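Living > Home > Bedroom

The Bed That Takes Ten Minutes to Make

Layered bedding is being sold as comfort. Our writer spent a January finding out who gets the comfort.

Print this article | E-mail this article

The showroom in Elville opens at ten, and by a quarter past there are already people lying down in it with their shoes on. Werar, the bedding chain, has put a strip of plastic across the foot of each display bed for exactly this. What it has not put anywhere is a price for the whole bed. There is a tag on the quilt, another on the sheets, another on each pillow, and to learn what it would cost to take home the thing you are lying on, you need a pencil.

I had a pencil. The bed nearest the door came to $1,358 without the mattress.

For that you get the look that has taken over catalogs in the past couple of years: a fitted sheet, a flat sheet, a blanket, a quilt, a second quilt folded in thirds, and pillows in three sizes. The trade calls it layering. My grandmother called it using what was in the closet, and she did it on account of a bad furnace.

The claim made for layering is that it lets you adjust. Too warm, peel one off. Too cold, pull one up. This sounds sensible in a store at ten in the morning. At three in the morning, half asleep, I never once peeled off a layer in any orderly way. I kicked, and whatever was on top went to the floor.

I tried it for the full month, in a rented house in Torkcombe with a bedroom that sits at a steady 70 degrees, and I kept a note of how long it took to make the bed. My old arrangement, one comforter and two pillows, had taken about a minute. The layered version took ten on a good day. On sheet-changing day it took 20 minutes, and I was in a worse mood at the end of it.

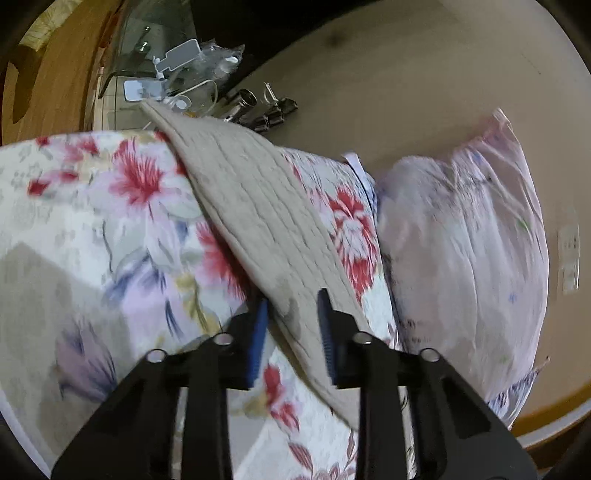
Florals are the other half of the trend, and I went in disliking them. The argument in their favor is practical: a busy print hides things. Plain white shows every drip of coffee and every hair the dog leaves behind, while a big flower forgives a good deal. I'll grant that one. What the salespeople leave out is how the pieces are meant to get along. A quilt with large red and pink blossoms on a pale ground does not sit quietly beside a pink pillow with its own faint lavender and blue flowers, and the thing that rescues the pair, if anything does, is something plain, like a beige quilted pad with straight lines of stitching. It gives the eye a place to stop. You will be told you need a third print. You don't.

Then there is the washing. Every seller I spoke to used the word "washable," and I have come to treat it the way I treat "assembly required." A quilt can be washable and still not fit in your washer. Mine went in dry and came out with a wet, heavy knot in the middle that had plainly never met the soap. I ended up at the laundromat, where a wash and two rounds in the big dryer used up most of an afternoon. Multiply by the number of layers and you have a hobby.

Read the sewn-in label before you buy, and read it in the store. On several quilts at Werar I had to hunt along the whole seam to find it, and two that were displayed as everyday family bedding said dry clean only.

Salazar, a smaller shop on the far side of Elville, is less polished and more useful. It sells quilts folded on open shelves, and the clerk let me unfold three on the counter without sighing. The one I liked best was $82, cotton on both sides, with stitching close enough together that the filling had no room to travel. I pulled on the seams. I held it up to the window to look for thin patches. It seemed fine, and I have seen quilts at three times the money that did worse on both counts.

Would I tell anyone to go and buy the whole stack? No. Most of what makes a bed good to get into is clean sheets and a decent pillow, and those are the parts the catalogs cover up. If you like the look of a quilt, buy one, in a print you won't be tired of by spring, and check the size against your mattress with a tape measure, as "queen" varied by several inches between the two stores.

The second quilt, the one that lived folded at the foot of my bed all month, never got unfolded for warmth. I used it once, on the couch, during a movie. It's still there.

Print this article | E-mail this article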